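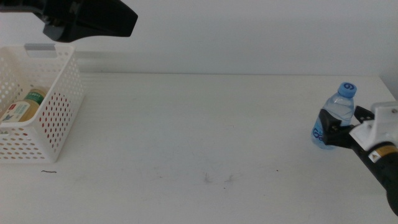

I keep getting asked why I'm so grumpy about decluttering advice, so fine. Thread.

First, the "one in, one out" rule. Lovely if you already own the right amount of stuff. If your kitchen is bursting, one in, one out keeps it bursting forever. It's a maintenance plan sold as a cure.

Second, decanting. You buy a thing in a container. You pour it into a prettier container. Then you write on the prettier container what the first container already said, minus the expiry date and the cooking instructions. I did this with rice and lentils and spent a whole December guessing at cooking times.

Third, the paid courses. I took the Brirka one. Two modules, 20 videos, and a workbook that asks you to "name the feeling" of each cupboard. The feeling of my cupboard is cupboard.

To be fair to Brirka, the bit on paperwork was decent. Keep tax stuff, keep anything with a signature, shred the rest. I could have had that on an index card.

Fourth, the before and after pictures. Look at the after. Where's the mail? Where's the phone charger? Where's the bag of other bags? It went in the next room, and the next room doesn't get a picture.

Numville is the worst for this. Their catalog has a family of five living with four mugs. I would like to see the dishwasher situation in that house at 8 in the morning.

Fifth, statistics. There's a post going around that claims the average home has 2,615 items in the kitchen alone. I went looking for where that came from. It links to a blog, which links to a Bellia newsletter, which says "studies show" and then tries to sell you drawer dividers.

An older version of the same post says 1,749. So either we all bought 866 spatulas or somebody is making it up. Is a box of matches one item or fifty? They don't say.

Someone in my replies says the exact number doesn't matter, it's the message. I think if the number doesn't matter you can leave it out.

Sixth, "if you haven't used it in a year, toss it." My fire extinguisher would like a word. So would the turkey pan, the passport and the good umbrella.

What has worked for me, for the three of you still reading: plain baskets, no lids, no labels. If I can see it I use it. If it has a lid on it, it's gone until I move house.

I got mine at Maddocks, from the boring aisle at the back. Same idea as the "pantry system" they sell up front, minus the word system and most of the price. Measure your shelf first though. I did not, and one of them now lives on top of the fridge.

Also, do one shelf and quit. The people telling you to empty the whole kitchen onto the floor have never had to make dinner on top of it.

And yes, I know, I follow all these accounts and I'll watch the next video too. Muting replies for tonight - if you want to defend decanting, bring the cooking times.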